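Prira Vurnitz 115 Heavy Bag

Sold by Liu Boxing Supply
Item: Vurnitz 115, filled
Colors: black, oxblood
Ships: freight, on a pallet

The Vurnitz is the big bag in the Prira line. It weighs 115 pounds filled and is meant for adults who hit hard enough to send a lighter bag swinging into the wall. It is a straight cylinder, the same width top to bottom, with a firm outer layer and a dense core. It comes ready to hang with a swivel, four straps and a steel ring.

We have sold Prira bags to gyms and home users for a good while, and this is the one we get asked about most. The page covers what comes with it, how it is filled, what you need to hang it, and how to look after it. If you want something for speed or head movement, look at the double-end bags instead. The Vurnitz does one job.

Shell

The shell is a heavy synthetic leather with a woven backing. Prira also made a cowhide version until a few years ago. We still see them in gyms and they hold up well, but they need conditioning, and most people don't do it. The synthetic shell can be wiped down after every session and left alone otherwise.

Seams run vertically up the back of the bag. There is one seam, double stitched, with a strip of the same material laid over it on the inside. Hang the bag with the seam facing the wall or the corner you don't work from. It will turn a little in use. Turn it back when you think of it.

The top closes with a zipper under a laced flap. Lace it tight. A loose flap lets the zipper rub on the straps, and that is the most common wear we see on bags sent back for repair.

Fill

The bag arrives filled. The core is shredded textile packed in layers, with a foam wrap between the core and the shell. There is no sand in it. Older bags of this weight often had a sandbag or two in the middle, which would work down to the bottom over time and make that end hard as a curb. The Vurnitz gets its weight from packing alone, so the bottom third will be a bit firmer than the top, and it will get firmer over the first months.

You should expect some settling. When the top goes soft and you can push your hand down on it and feel a gap, open the flap and add fill. Old cotton T-shirts with the buttons and zippers cut off work fine. Push them down the sides first, then the middle. We sell bags of matching fill if you would prefer not to cut up your laundry.

Hanging it

This is the part that causes trouble, so please read it before you order.

A swinging bag pulls a lot harder than a still one. Prira asks for a mount rated at 500 pounds or more for the Vurnitz. The Jusow ceiling mount we carry is rated at 600, and that is the one we send out with gym orders. It bolts across two joists with a steel plate and has a rubber bushing to keep noise down. A single eye bolt in a single joist is not enough, whatever is printed on the packet.

If you are hanging from a steel beam, use the Jusow beam clamp and check the width of the flange first. The clamp is adjustable but it will not fit the widest beams. Send us the measurement and we will tell you.

If you are hanging from concrete, use wedge anchors and have them put in by somebody who has done it before.

Wall brackets are sold separately. We don't recommend the folding kind for a bag this heavy.

Set the height so the bottom of the bag is level with the top of your thigh for boxing. For kickboxing, go lower. You can take up a few inches by moving the carabiner along the chain.

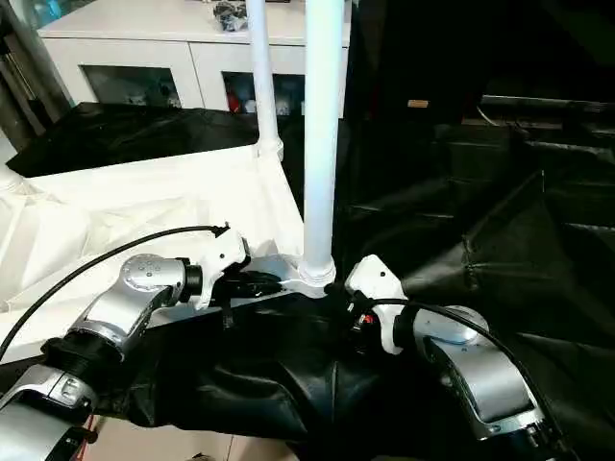 Can I use this bag on a freestanding frame in the garage?

Most home frames are built for bags of 70 to 100 pounds, so check the label on yours before ordering. A frame that is rated high enough will still need plates on all the pegs, and it will creep across a smooth floor unless you put rubber matting under the feet. If your frame has a speed bag platform on the other side, take the speed bag down while you work the heavy bag.

What comes in the box

One filled bag, black or oxblood
Four nylon straps, sewn in
One steel ring
One swivel
One carabiner
One short length of chain
Care card

The mount is not included. Neither are gloves or wraps.

Gloves to use with it

Please don't hit this bag with bare hands or with light fitness gloves. It is firm, especially lower down. We suggest a 14 or 16 ounce training glove over full-length wraps for most people. Bag mitts are fine for short rounds if your hands are used to it.

New bags are hardest on the hands in the first couple of weeks. Go easy. Work on distance and footwork, throw at half power, and let the foam loosen up. People who start on day one with full power tend to write to us about their wrists.

Rough surfaces will wear a glove down fast. The Vurnitz shell is smooth, with no logo panel on the striking area. The Prira name is printed at the top, above where most people hit.

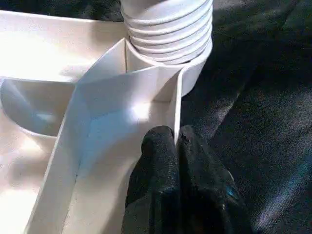
White molded plastic, with a ribbed section at the top

Size and room

The bag is five feet tall and 14 inches across, not counting the straps. With straps, swivel and a short chain, you need a ceiling of at least eight and a half feet for boxing height. Lower ceilings can work if you leave out the chain and hang the swivel straight off the mount.

Leave space on every side. You want to be able to circle the bag without backing into a shelf. Six feet from the center of the bag to the nearest wall is comfortable. Four is the least we would put up with, and at four you will be working in an arc instead of a full circle.

Think about who is underneath and who is above. The rubber bushing on the Jusow mount takes out most of the rattle, and a spring takes out more, but a heavy bag on a wooden ceiling will always be heard upstairs. We stock a spring rated for 300 pounds that fits between the mount and the swivel. It adds seven inches to the drop, so measure again before you add one.

Looking after it

Wipe the bag with a damp cloth and mild soap after use. Dry it. Don't use bleach or solvent wipes, which make the shell go sticky and then crack.

Once a month, check the straps where they go through the ring. Fraying starts on the inside fold where you won't see it from the floor, so get up on a step and look. Check the carabiner gate closes all the way. Put a drop of oil on the swivel if it squeaks. Tighten the bolts on the mount after the first week of use and then every couple of months.

Keep the bag out of direct sun and out of an unheated shed if you can. Cold makes the shell stiff. If the bag has to live in a cold garage, give it a few light rounds before you start hitting with weight behind it.

Don't hug the bag and lift your feet off the floor. Don't let kids swing on it. Neither is covered.

Delivery

The Vurnitz goes out on a pallet with a lift gate truck. The driver will bring it to the curb or the garage door. They will not carry it upstairs, and they will not hang it. Have a second person ready. One person can walk it along on a hand truck, but getting it up onto the hook takes two, or one and a hoist.

The usual way is to set the bag upright on a sturdy box or a stack of mats under the mount, hook up the carabiner, then slide the box out while your helper steadies the bag. Keep your feet clear.

Stock is good for most of the year. It gets thin in July, when gyms refit before the fall season, and oxblood tends to go first. If the color you want shows as out of stock, leave your email and we will write when the next pallet comes in.

Warranty and repairs

Prira covers the seam and the straps for two years in home use and one year in a gym. The zipper is covered for one year. Settling is not a fault and is not covered. Scuffs aren't either.

For a strap or seam claim, send us a clear photo of the damage and another of how the bag is hung. We ask for the second one every time, so sending both at the start saves a few days. We do repairs in house when we can. A strap replacement takes about a week once we have the bag, and you can ship the empty shell to keep the cost down. Keep the fill in trash bags until it comes back.

Returns are accepted within 30 days if the bag has not been hung. Return freight is at your cost, and it is not cheap for something this heavy. If you aren't sure between this bag and the lighter Prira model, call before you order.

Customer comments

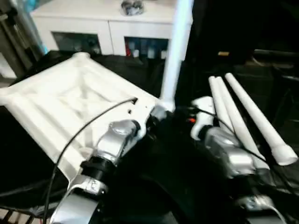 Yi-chun Huang: We put up two of these in place of four lighter bags and I would do it again, but the page could say more about settling. Ours dropped a good hand's width at the top in the first three months, with classes on them every night. We topped both up with the matching fill and they have stayed level. The straps are fine. I'd skip the chain that comes with it and buy a longer one if your ceiling is high like ours.

Reply from Liu Boxing Supply: Thank you. A hand's width is normal under class use. Home bags usually take most of a year to get there. We have longer chain by the foot, cut to order, listed under hardware. Give us the height of your mount and the height you want the bottom of the bag, and we will work out the length with the swivel counted in.

Goes with

Jusow ceiling mount, two-joist
Jusow beam clamp
Hanging spring
Prira matching fill, by the bag
Chain, by the foot
Spare swivel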